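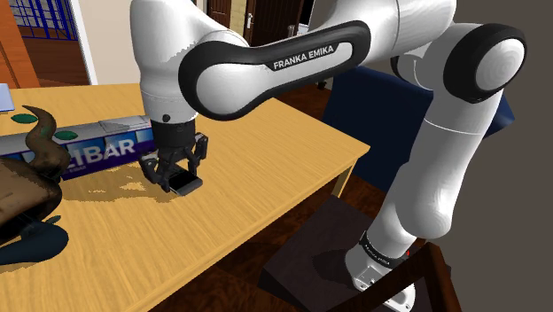 3 min read

Ticket: Contact form leads missing after site relaunch
Client: Coste
Agency: Brovar
Opened: Feb 15, 2022
Status: Open, waiting on host

What the client reported

Coste says the new site "brings in no business." Their old site sent them inquiries every week. The new one has logged 1,090 visits to the quote page since launch and the sales inbox is nearly empty. Their guess is that the design scares people off. I doubt it. People who hate a design don't usually fill in the whole form first, and the form plugin shows 91 completed entries.

What I checked

Sent a test entry from my own address. Got the green thank-you message. Nothing in the sales inbox, nothing in spam.

Sent a second one with the notification pointed at my Brovar address. Arrived in 2 minutes.

Asked Ondby, who host the site, whether mail was leaving the server. Their reply was that everything was "100 percent operational." That isn't what I asked, so I asked again and requested the mail log.

Turned off the Cinum lead-scoring add-on and tested again. No change. I still don't trust it. It rates every entry as hot, including mine, where the message field said "test."
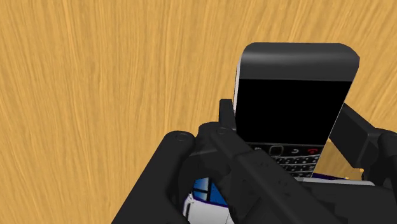 What the log shows

The messages leave the server and get refused at Coste's end. The form sends as the visitor, using whatever address the visitor typed in, and Coste's mail filter rejects that as forged. My address isn't filtered that way, so my test got through.

Fix, part one: changed the sender to an address on the Coste domain and put the visitor's address in reply-to.

Fix, part two: Ondby needs to add the mail record. They say it's done. I looked and it isn't there.

Exported the stored entries and sent them to Coste so someone can start calling people back. I would not close this on Ondby's word. Leave it open until a test entry lands in the sales inbox and the client confirms it.

Imogen Catterall, Brovar support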